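The Kamolrat Kitchen

My sister-in-law said the toy kitchen was an heirloom. I said an heirloom was something that had outlived somebody, and this had a sticker on the back that said Naron Play Furniture, Lurgate, and a phone number with the area code they changed when I was in high school. 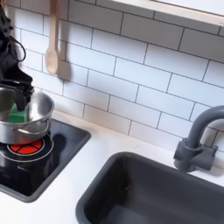 "It's the good one," she said. "It has tile."

It did have tile, I gave her that. White subway tile with gray grout, better laid than mine at home. I ran my thumb along a line of it looking for the place where somebody had gotten bored, and I didn't find one.

I had driven 66 miles to Nimavside to look at it, on the understanding that I would pay 400 dollars and take it away for my daughter, who was three. The listing called it the Kamolrat model. According to my sister-in-law, the Kamolrat model was the one people wanted. I asked which people. She said people who knew about kitchens.

"Toy kitchens," I said.

"Kitchens," she said.

There was also the story, and the story was the reason for the price. Her mother had told it to her and now she told it to me, standing with one hand on the counter as if it might drive off. Whatever you put in the pot, she said, if you put it in and meant it, came out as supper. She didn't mean on the toy stove. She meant that evening, on your own table, in your own house. Her mother had put in a button once, and a neighbor had come by with a chicken pie.

"Neighbors do that," I said.

"Ours didn't."

I asked what the button had to do with chicken. She said that wasn't how it worked. I asked how it worked, and she said you had to cook it properly, and I recognized the sound of a thing being sold. When I was ten my father bought a barometer from a man who talked like that. It said Fair for eleven years.

Still, I looked the kitchen over. The sink was dark gray and deeper than you'd expect, and the faucet had a neck like a goose and a little lever behind it. I pushed the lever. I would like it noted that I didn't expect water, and none came. The burner was a picture of a burner, a red disc with white rings around it, on black so shiny it showed you the bottom of whatever you held over it. The pot was the only part that could have passed for real. It was steel and it had some weight to it.

"So what do I put in?" I said.

"What have you got?"

I had my keys, a receipt, and a green block my daughter had put in my coat pocket at some point before I left, for reasons of her own. I picked the block. It seemed like the least I could lose. I set it in the pot and the pot on the red disc, and I stood there, a grown woman with a mortgage, waiting for a picture of a burner to get hot.

"You have to stir," she said.

"With what?"

"Your finger. It doesn't matter. And you have to mean it."

I pushed the block around with one finger. It made a dull knock against the steel. I tried to mean it. What I mostly meant was that it was getting late, and that I'd had a granola bar since breakfast, and that 400 dollars was a lot of money for something with no water in it. I thought about split pea soup for a second, on account of the color. I don't even like split pea soup. My mother made it in November, with too much pepper, and we ate it because it was there.

"How long?" I asked.

"Until it's done."

I gave it what I considered a generous minute. Then I took the block out, and it was a block. I held it up so she could see that it was a block. She nodded like I'd passed something.

I offered her 200. She said no. I offered her 250 and told her the smudges at the back of the counter weren't coming off, and she said she had never claimed they would. In the end I paid the 400, partly because my daughter had been promised and partly because the tile really was good. It took the two of us and a bath mat to slide it into the car.

The drive home was long and the heater only worked on my feet. When I pulled in, the kitchen light was on, and my husband had the back door open to let the steam out. He doesn't cook. He makes toast, and he makes it badly.

"Don't get excited," he said. "Your mother dropped it off. She said she got the urge."

I asked him what it was, though I could smell the pepper from the driveway.

I ate two bowls, standing up. It was coincidence, and I said so to him, and I said so again on the phone to my sister-in-law, who didn't argue. Then I went out to the car in my socks and got the pot.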